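# How a School Plans to Buy a Robot Arm

A robot arm costs a lot, so a school has to plan before it orders one. The first step is to write down the job. At Bristville School, the job is tidying: put erasers in a basket and pens in a pen holder. 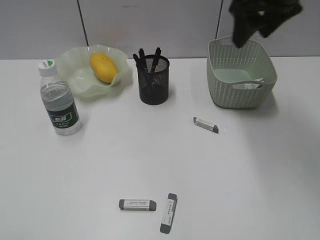
Next comes the price list. The arm is only one line on it. The gripper, which is the robot's hand, is often sold separately. So are cables, cameras and spare fingers. A firm such as Wirkard may offer all of these as one set. Another, such as Fuchs, may sell them one by one. Add up both lists before you compare them.
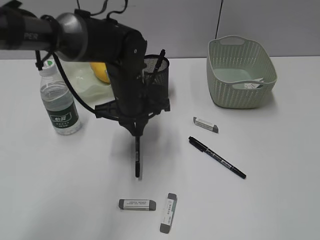 **WORDS TO KNOW: Reach and payload**

*Reach* is how far the arm can stretch. *Payload* is the most weight it can lift, and the gripper counts as part of that weight. The Bristville plan asks for a reach of 80 centimeters and a payload of 2 kilograms. The table is 74 centimeters high.

A gripper also has to fit what it picks up. Erasers and markers are small, so narrow fingers suit them.
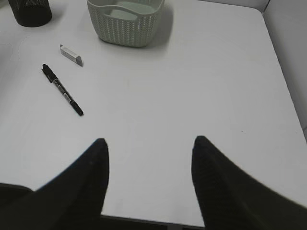
The last part of the budget is time. The Vistard plan covers repairs for 24 months. After that, the school pays for each repair, so some money is set aside every year.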